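Gernstead workshop pauses its robot arm after repeated dropped grips

The big arm at the Gernstead repair and learning workshop has been told to keep its hands to itself for a little while, and if you have a table-clearing session booked this September you will want to read to the end, though I promise the news is mostly good and the kettle is still on.

The trouble began one morning a little after nine, when the arm was working through a tidying routine it has done more times than any of us could care to sit through. It went to lift a plastic jug off the table, took hold of it quite nicely, carried it halfway to the tray and then simply let go. The jug bounced, rolled under the bench and came to no harm at all, and everyone put it down to a greasy handle (there had been toast). Then it happened again after lunch, and once more before closing, and by the third drop the toast theory was looking pretty thin.

No one was hurt, and no one was inside the yellow line when any of the three drops happened. The workshop team pressed the stop button each time, wrote the drop in the log book and, after the last one, switched the arm off at the wall and hung the red tag on it. That is what the house rules say to do, and it was lovely to see them followed so calmly, even with a visiting group looking on and plenty of excited questions flying about.

Mundex, the firm that looks after the arm for the workshop, went through the logs that same evening. What they found was a small thing with a large effect. The fingers of the gripper send back a reading that tells the controller how firmly they are holding on, and on log line 1562 that reading falls to zero while the jug is still in the air. The controller, being an obedient sort of machine, decided that it must have put the jug down already, and so it opened its fingers and moved along to the next job. The same dip turns up before the other two drops as well.

The likely culprit is a cable that bends every time the wrist turns. Mundex believes one of the wires inside has been rubbed nearly through, so that it works perfectly well in most positions and loses touch in just a few of them, which would explain why the arm behaved like an angel whenever an engineer was standing there watching it. A new cable is on order from Ionescu, the parts supplier, and should arrive in 6 working days, and while they are at it the engineers will be fitting a small clip to hold it clear of the joint.

There is a second change coming too, and to my mind it is the more important of the two. From now on, if the grip reading vanishes in the middle of a lift, the arm will stop where it is and hold on tight until a person comes to look. The new rule is being tried in simulation first, where a dropped jug costs us precisely nothing, and the team plans to run 20 lifts in a row without a slip before the real arm gets its power back.

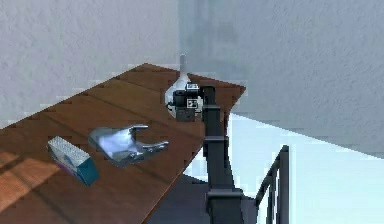

Simulated practice has its critics at the workshop, and I will admit I was one of them until I sat down with a cup of coffee and watched a good long stretch of it. The point is to find out what the controller does when it is given bad news at a bad moment, and for that the things on the table matter a great deal. A vessel with a rounded body and a long, thin neck, like the white one at the far end of the table, asks for a very different hold from the little box lying on the wood nearer by, and a rule that works for one could easily be clumsy with the other. The team wants to see both sorts of shape handled before anyone signs the sheet.

In the meantime, all booked sessions will go ahead with the small bench arm from the Rirnavska room, which uses a different gripper and a different cable and was checked over by Mundex on the same visit. It is slower, and it does hum a bit, but the younger visitors seem to like it all the better for that. Glass and china will stay in the cupboard until the big arm is back, and the yellow line has been moved one good step farther out for all sessions. If you would prefer to change your booking, please ring the front desk any time after ten in the morning and we will gladly find you another slot.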